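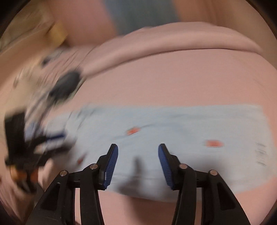
Light blue cloth laid out flat on the pink sheet, long side running left to right.

Folding Small Cloths So They Stand Up in a Drawer
Saturday, March 9, 2024

I love this fold! It works on nearly any small rectangle of fabric (hand towels, burp cloths, dish cloths, thin pads), and once your hands know it you can get through a whole laundry basket during one podcast. I use it for everything in the linen drawer, and I can finally see what I own.

What you need

A flat surface bigger than the cloth. A bed is fine, and so is a table with a sheet thrown over it. A contrasting color underneath is a big help, as the edges and corners are so much easier to spot.

A drawer or a shallow box. Mine is an old Dandov shoe box with the lid tucked underneath.

Step 1: Flatten
Put the cloth down with a long side facing you. Smooth it from the middle out to the corners with your palms. If the bottom edge bows, pinch it at both ends and give it a gentle tug until it straightens. Don't iron, please, life is short.

Step 2: Fold in half
Bring the top edge down to meet the bottom edge, then smooth again. You now have a long strip with the fold at the top.

Step 3: Fold into thirds
Take the left end a third of the way across, then bring the right end over it. Press down lightly to push the air out.

Step 4: Stand it up
Set the packet on one of its folded edges. If it stands by itself, you're done! If it flops, open it up and fold the strip in quarters instead (very thin fabric nearly always wants this).

Filling the drawer

Start at the front and work toward the back, folded edges up. Leave enough slack to slide 2 fingers in, or you'll drag out the neighbors every time you grab one. A half-full drawer needs a bookend or a small box at the back to keep the row upright.

Next up: fitted sheets, which take the same idea and a bit more patience.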